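The Basket

The ad had said partly furnished, and Hakim Simanjuntak had been renting long enough to know what that was worth. Partly furnished in Kemness had meant a curtain rod. Partly furnished in Surkgate, the winter before, had meant a couch he'd ended up paying a bloke to take away.

So he drove out to Wanarbridge on Thursday with low hopes and a torch, and let himself in with the key from the lockbox. The agency, Iordache, no longer sent anyone along. They sent you a code and a link to a form, and the form had 19 questions on it, most of them asking how you had enjoyed the inspection.

He did the bedroom first. He opened the wardrobe and smelled it. He ran both bathroom taps and timed the hot one on his phone, and wrote down the number in case somebody wanted to argue about it later. He stood in the hallway and listened for the neighbours. Then he went through to the kitchen, where the furnished part was supposed to be.

There was a table. There was a fridge. On the table there was a basket.

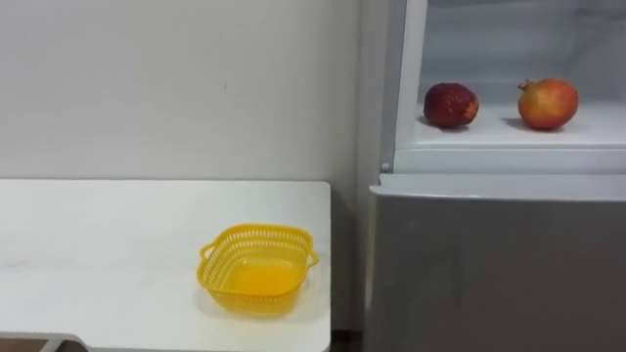 You'll be wanting to know about the basket, Mrs Lim called through the flyscreen, before he had so much as turned round. It stays with the flat, love, it's for the bread. You put the bread in it and the bread keeps.

Hakim said good morning. He said he hadn't been wanting to know about the basket, particularly.

It's got holes in it, he said.

That's how it keeps, said Mrs Lim.

He looked at it again. It was yellow, the sort of yellow they use for things they don't want you to lose at the beach, and it had a little handle on each side. Bread would go stale in it by teatime. He had owned a basket like that as a student and kept pegs in it, and the pegs had done no better or worse than pegs anywhere.

The last girl didn't use it for bread, Mrs Lim went on, and look what happened to her.

What happened to her?

She moved to Kemness.

He wrote that down too, under Other Comments. Then he asked what the rent had been in the last girl's time, and Mrs Lim said 900 a fortnight, and that it was robbery then. He didn't tell her what they were asking now. The bond alone was 2000, and for that he would have liked a second chair, or a first one.

He rubbed at one of the grey marks on the tabletop with his thumb. He couldn't decide if it had shifted. A mark like that was nothing on the day you moved in and forty dollars on the day you moved out, and he had the receipts from Surkgate to prove it. He put it on the form. He put the scuff on the wall on the form as well, small as it was. The form asked whether he would describe the kitchen as sunny, welcoming or both.

You're a careful one, said Mrs Lim.

I've been caught before.

So have I, she said, and I've still got my bread.

He had no answer to that. It was past 8, he was due at work, and the hot tap had been better than the one he had at home – a good deal better, if he was being fair, and he tried to be fair to taps. He picked the basket up by its handles. It weighed nothing. He turned it over, half expecting a price or a barcode, and set it down again more or less where it had been.

What sort of bread? he asked.

But she had gone in, and he could hear her kettle through the wall, quite clearly, which was another thing for the form.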